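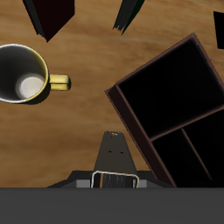
設備の予算書って、どうしてあんなに本体価格から書き始めてしまうんでしょうね。私もずっとそうでした。いちばん上の行にアーム一式、次にハンド、最後に申し訳程度の「その他」。今年の春、うちの会社で小さなロボットアームを入れる話が出たときも、最初に作った表はまさにその順番で、合計は809万円(これ、総務に出したら黙って返ってきました)。それで一度頭を冷やして、まずシミュレーションの中で机の上の仕事をやらせてみることにしたんです。木の天板に黄色いマグがあって、右に仕切り付きのこげ茶の箱。指がその箱の左の壁のすぐ横に来ている画面を見た瞬間、ああ、私が表に書いていなかったのはこういうところだ、と思いました。

何を書いていなかったかというと、隙間です。物と物のあいだの距離。カタログには可搬重量も到達距離も繰り返し精度も載っていますけど、うちの机で隣の物に触らずに指を下ろせるかどうかは、どこにも載っていません。当たり前ですよね、うちの机のことなんてメーカーは知らないんですから。でも買う側も、見積もりを取る段階では自分の机のことをあまり考えていないんです。私なんて「卓上の小物の整理」と一行書いて、それで仕様を書いた気になっていました。小物って何だ、と今なら自分に聞きたいです。

候補はBredanoとHoarauの二社でした。Bredanoは安くて、Hoarauは営業さんの返事が早い。最初の打ち合わせでは本当にその程度の話しかできなくて、社内の会議でも「安いほうでいいんじゃない」「いや、返事が早いのは大事だよ」と、まあ居酒屋みたいな議論を4人でやっていました。そこにSolow(うちがシミュレーション環境を頼んでいる会社です)のスディール・ムダリアルさんが画面越しに入ってきて、ひとこと、「ハンドの外形寸法は比べましたか」。比べてないんですよ、これが。全員、アームの長さしか見ていなかった。

恥ずかしい話ですが、私はハンドのことを「先っぽに付けるもの」くらいに思っていたんです。指なんて細いんだから狭い場所にも入るでしょう、と。ところが指が細くても、その根元の箱がそこそこ幅を取る。立てた本のあいだのマグを取ろうとすれば、気にしなきゃいけないのは指先より根元のほうだったりします。 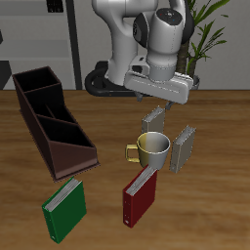
シミュレーション上の机。マグのまわりに本を立て、左に仕切り付きのオーガナイザーを置いた配置

こうやって本を立てて並べると、急に現場っぽくなるでしょう? うちの事務所の机なんてだいたいこんなものです。いや、もっとひどいかな。私の机はマグの横に請求書の山があって、その下にさらに何かあります。

で、ここからが言いたいことなんですが、私は設備の予算を組むとき、本体より先に「試す費用」の行を書くべきだと思っています。それも「その他」の中にこっそり入れるのはやめて、表の一行目に堂々と。金額は小さくてもいいんです。一行目にあれば、会議で誰かが必ず「これは何」と聞いてくれますから。聞かれたら、うちの仕事がそもそもこの機械でできるのかを確かめるお金です、と答えればいい。私の経験では、この説明で嫌な顔をする上司はあまりいません。嫌な顔をされるのは、買ったあとで「やっぱりハンドを替えたいんですが」と言いに行ったときです。あれはつらい。前の職場で一度やりました。

もちろん反論はあります。シミュレーションなんて所詮は絵でしょう、という声は社内にもありました。うん、わかります。摩擦も、マグの重さの偏りも、画面の中では誰かが入れた数字です。本物の本は倒れるし、紙は反るし、机はちょっと傾いている。画面で入ったから本番でも入る、とは私も言いません。ただ、画面の中で寸法が足りないなら、実物でも足りないんですよ(形を正しく入れていれば、ですけど)。買う前にふるい落とすための道具としてなら、ずいぶん頼りになると思うんです。逆に、作業の速さや成功率の根拠にこれだけを使って稟議を通すのは、ちょっと怖い。そこは別の行を立てて、実機を借りる期間の費用を入れておきたいところです。

レンタルについても少し。Turportという貸し出しの窓口から見積もりを取ったとき、私は最短の期間でいいやと思っていました。高いですからね。でもムダリアルさんに、据え付けと安全の確認で最初の何日かは消えますよと言われて、5週間に延ばしました。延ばした分の金額を見てため息が出ましたけど、届いた箱を開けて終わり、という借り方がいちばん高くつくというのはその通りだと思います。据え付けの人件費、これも最初の表にはありませんでした。自分たちでやるからタダ、と思っていたんですね。自分たちの時間をタダにする癖、中小企業あるあるじゃないでしょうか。

それから、机のほうを変えるという手もあります。箱の向きを変える、本は別の棚に移す、マグの置き場所を決める。高いハンドを買うより、仕切りの大きい箱に買い替えるほうがよっぽど安い場合だってあるわけで、なのに設備の会議では、なぜか機械の側をいじる話ばかりになる。予算の科目が「機械装置」だからでしょうか。収納用品は消耗品費、別の部署の別の表です。この縦割りのせいで余計に払っている会社、けっこうあるんじゃないかと疑っています。うちもその一つになりかけていました。

今の表は、一行目がシミュレーション、二行目が机まわりの整備、三行目がレンタルと据え付け、アーム本体はその次です。本体の欄はまだ空けてあります。Bredanoにするか、Hoarauにするか、正直まだ揺れているので。ハンドの寸法図は両社からもらいました。今度はちゃんと、根元の幅に赤ペンで丸をつけてあります。

総務には、次の会議までに出し直すと伝えました。また黙って返ってきたら、続きを書きます。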